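Chapter 4
Plain Surfaces: What a Blank Wall or Benchtop Can and Can't Tell You

Last updated: September 18, 2023

Most books on home finishing open with a kitchen. There is a bowl of lemons, a window, and a grey benchtop that looks as though it has never met a cup of tea. The reader is meant to want the benchtop. By the end of the chapter the reader usually does, and has learned very little about how it was made, what it costs to look after, or whether the colour will look the same at home.

This chapter starts with the surface and leaves the lemons out. We will look at plain, pale finishes of the kind now sold for walls, shelves, tabletops and cupboard doors, and ask what a buyer can fairly judge by eye. The answer is less than the showroom would like. A good deal of money is spent each year on the strength of a colour chip the size of a playing card, and the people who print the chips know it.

Take the word "uniform". It turns up in nearly every product sheet you will read in this course. The Arkon sheet set out in the exercises uses it 6 times on one page, and never says how far away the viewer is standing, or under what light. A surface can be one colour all over and still not look like one colour all over. Light falls off across it. Something nearby throws a shadow. The eye reads the change as a stain, a dip or a bad patch of paint, and the customer rings to complain. Sometimes the customer is right – there is a dip. Sometimes the finish is perfectly sound and the lamp is to blame.

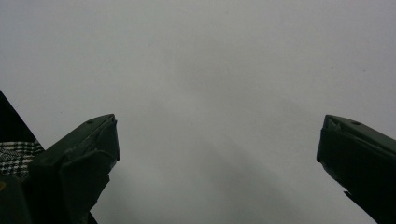

Figure 4.1 A smooth, light grey surface. The tone is slightly brighter toward the upper left and darkens toward the lower right.

Before reading on, try to decide what the surface in Figure 4.1 is made of. Students tend to answer quickly. Painted board is a popular choice, followed by plastic sheet and then, from the hopeful, stone. None of these can be backed up from the picture. There is no seam to go by and no visible texture. The darker band across the lower centre looks like a soft shadow, or uneven light, but a picture alone won't settle the matter. If you wrote down a material, cross it out and write down what you would need to do to find out.

That list is the real subject of the chapter. It might include running a hand across the surface, moving the lamp, looking along it from a low angle, tapping it, or finding an edge. Edges are worth a great deal. A sales display that hides all of its edges should make you suspicious, and a photograph that shows none should be treated as a record of tone and little else.

The same caution applies to claims about cleaning. Pale grey is often sold as the forgiving choice, the one that won't show dust like black or grease like white. We have not found much to support this. What grey does well is hide grey things. It does nothing special for coffee, beetroot or ballpoint pen, and a household with small children will meet all three. In section 4.3 we compare two finishes, Trustier and Rondov, and you will be asked to work out which of their claims could be tested with a damp cloth and which could not be tested at all.

Cost comes in near the end. The worked problem follows the Ouellet job, a small kitchen refit in which the client paid 590 dollars extra for a "seamless look" and then disliked it by the following May. The fitter had done nothing wrong. The client had chosen from a chip, under shop lights, and the kitchen faced south with a tree outside the window. You may feel the client should have known better. Hold that thought until you have done the lighting exercise yourself, as it catches out nearly everybody the first time.

You will need a desk lamp, a sheet of pale card and about 3 metres of clear wall. Don't use a wall you have just painted. Read section 4.1 first, and keep your crossed-out answer for Figure 4.1, which you will come back to in the review at the end of the chapter.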